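Loneo (robot learning method)

Loneo is a method for training robot arms to carry out short household tasks from a small number of recorded demonstrations. It was developed by a group led by Henrique Arruda and was first described in a technical report dated January 11, 2023. The method has been tested mainly in simulated kitchens, and its reported results have been disputed by later users of the same test suite.

The name is also used loosely for the family of tasks on which the method was first tried. Those tasks belong to a separate project, Rellimora, and were in use before Loneo was written.

Background

Learning from demonstration is an old idea in robotics. A person steers the robot through a task several times, the arm's motions and camera views are stored, and a program is fitted to copy them. Programs trained this way tend to do well when everything is where it was in the recordings and badly when it is not. Small errors add up, the arm drifts into positions no demonstration covered, and the motion falls apart.

Earlier attempts to fix this relied on larger sets of recordings. Loneo's authors argued that much of that effort was wasted on the easy part of each motion, the long reach through open space, and that the few moments before contact deserved most of the training. Critics have noted that this claim was already common among people working in the field, and that the report cites little of the earlier work on it.

Method

Each demonstration is split into two stretches. The first, called the approach, runs from the start of the motion until the gripper comes within a set distance of the target object. The second, called the close stretch, covers the rest. A separate network is trained for each, and a switching rule decides which one has control.

The close-stretch network is trained on altered copies of the recordings in which the gripper's position has been shifted a little in a random direction, together with the correction needed to return to the original path. The approach network gets no such treatment. According to the report, 13 demonstrations per task were enough to train both.

The switching rule is the least explained part of the method. It depends on an estimate of the distance between gripper and target, and in the published code that estimate is read directly from the simulator. A real robot has no such number to read. The report mentions a camera-based replacement in one paragraph and gives no results for it.

Test setting

Rellimora places a single arm in a furnished kitchen and asks it to reach, press, open or move ordinary objects. Layouts, surface materials and the positions of small items change from one kitchen to another. The blender task, used in most published comparisons, asks the arm to bring its gripper to the top of a countertop blender and press down on the lid.
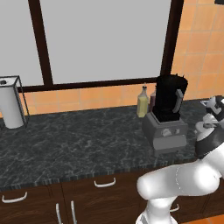
The arm and blender in a simulated Rellimora kitchen, with bottles beside the blender and a paper towel holder farther along the counter.

Items near the target matter more than they might seem to. A bottle standing close to the blender limits the directions from which a wide gripper can come in, and a program that has memorized one path may knock it over when the layout changes. Rellimora does not count a fallen bottle as a failure, a choice that has been questioned more than once. A run that clears half the counter on its way to the lid scores the same as a clean one.

Reported results

The original report gives a success rate of 37 percent for a plain copying program on the blender task and claims a large gain for Loneo over it. The gain is shown as a bar chart, and the exact figure for Loneo does not appear in the text. Each result is an average over 5 training runs. The spread between runs is not given.

Success is defined as contact between gripper and lid at any point before the time limit. By this standard a brief touch counts as much as a steady press. The report describes the task throughout as "operating the blender," although nothing in the test checks whether a button or dial has been used.

Single images from successful runs have been widely reused in talks and course notes. They show that the simulated arm can reach a pressing position over the lid. They say little about how often it does so, or how it got there.
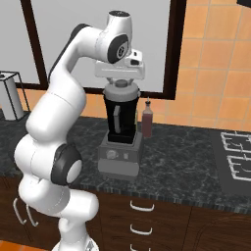

Independent tests

A group working under the name Paracha repeated the blender experiment in January of the following year using the released code. It found an improvement over plain copying, but a smaller one than the chart suggested, and found that much of it disappeared when the distance estimate was made slightly noisy. The Paracha group also reported that two of its training runs failed completely - the arm stopped short of the counter and stayed there - and that these had to be included for the average to mean anything.

A second test, run with the Stirkton simulator in place of the original one, covered seven tasks. Loneo helped on the ones that ended in a press or a push. On tasks that required grasping a handle, no clear difference was found. Arruda replied that the contact settings in Stirkton were different enough to make the comparison unfair. The testers answered that a method meant for real kitchens ought to survive a change of simulator.

No test on a physical arm has been published.

Criticism

Objections to Loneo fall mostly on the evidence and less on the idea. Splitting a motion into a far part and a near part is sensible, and even skeptical readers have generally accepted that the altered copies do some good. The complaint is that the two changes were introduced together and never tested apart. When the Paracha group trained a single network on altered copies, with no split at all, it came close to matching the full method, which suggests that the switching rule may add little beyond its dependence on simulator data.

A further objection concerns appearance. Simulated kitchens of this type have flat window panes, regular tiles and steady light, and a camera-based program trained in them may learn to lean on features that a real room would not supply. The report lists this under future work.

Later versions

A revised version of the code replaced the fixed switching distance with a learned one. It was released without a new report. Results obtained with the two versions are sometimes placed in the same table, although they are not directly comparable.

See also

Learning from demonstration
Simulation-to-reality transfer
Rellimora task suite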